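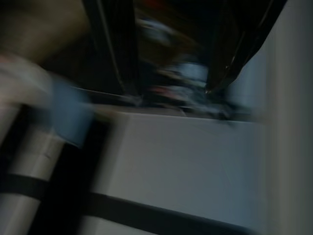

Ville says the wrist camera is the wrong thing to be blaming, and that any camera will smear if you throw the arm about like that in bad light. He put this in the margin of the shared log before I had written up a word, so it goes first. He may be right. He is certainly early.

28 November 2024. Wrist camera and finger comparison, the Karppinen fingers (pale, tapered, what we have been using since June) against the Unov ones that came last week in far too much packaging. Arm is the Jurko, controller as before, wrist speed left where the last person left it. The last person was me.

Why the camera came into it at all: I wanted to compare how the two sets of fingers approach a soft item, and the first still I pulled for this entry is mostly streaks. You can tell that there is a finger with a black band round it, and something blue where the tip ought to be. Whether the tip is touching the blue thing, is near it, or is merely on the same side of the room, I could not tell you. The left half is far worse than the right. The wall on the right has kept its shape rather well, so if we ever need to grip the wall we are in good order.

Things I noticed going through the stills:

The black band on the finger and the black stripe on the pale box surface run nearly parallel. To me they are obviously two different things. To the edge finder they were one long dark line, and it was very pleased with it. The gap between finger and box is dark as well, which helps it join the two up. I would like the bands off, or in a colour that does not turn up on everything else we own.

Shiny black sheet is a nuisance. The bottom edge of it is the only crisp highlight in the still, so the autofocus score comes out respectable on a picture in which nothing you would want to pick up can be made out. We should stop scoring the whole picture and score a patch by the fingertip. I wrote exactly this in June. I have found the page.

Exposure. The controller was on automatic, and in dim light it holds the shutter open as long as it likes. Fixed it by hand at 4,000 microseconds and put the gain up. Grainy, but the fingertip had edges again. Ville's comment on the grain was "speckled egg", and I took that as approval.

On to the fingers, 16 tries with each set, same soft items, same order.

Karppinen: 3 failed picks. All three were the same fault, with the tip arriving a little high and riding over the item. The taper is good for getting into narrow gaps and poor at holding on to anything once there.

Unov: 6 failed picks. Wider pads, better hold, but they will not go down beside a box without knocking it, and two of the failures were simply the pad sitting on the rim looking important. The hold is better when they do get there. I did not see one item slip out after closing, and with the Karppinen set I had a couple that hung on by a corner.

I was hoping for a clear winner so that the other set could go back to Clanddale and stop living on my desk. No such luck. The Karppinen set stays on for now, mostly on the grounds that it is already screwed on — swapping takes two people or one person with a great deal of patience, and today we had Ville and me.

Ville again, on reading the above: could the riding over be the speed and nothing to do with the shape? If the last bit of the approach is quick enough to blur the picture, it is quick enough to overshoot. Annoyingly sensible. I did not slow the approach between sets, so the comparison holds between the two, but neither number says much about what the fingers could do if driven by somebody calmer.

To do:
Halve the approach speed for the last stretch and run both sets again.
Lock exposure in the start-up file, so it does not go back to automatic every time the controller is restarted.
Score focus on the fingertip patch only.
Try pale tape over the black bands.
Ask Clanddale if the Unov pads come in a narrower cut.
Lamp. The one by the door has a plug on it again.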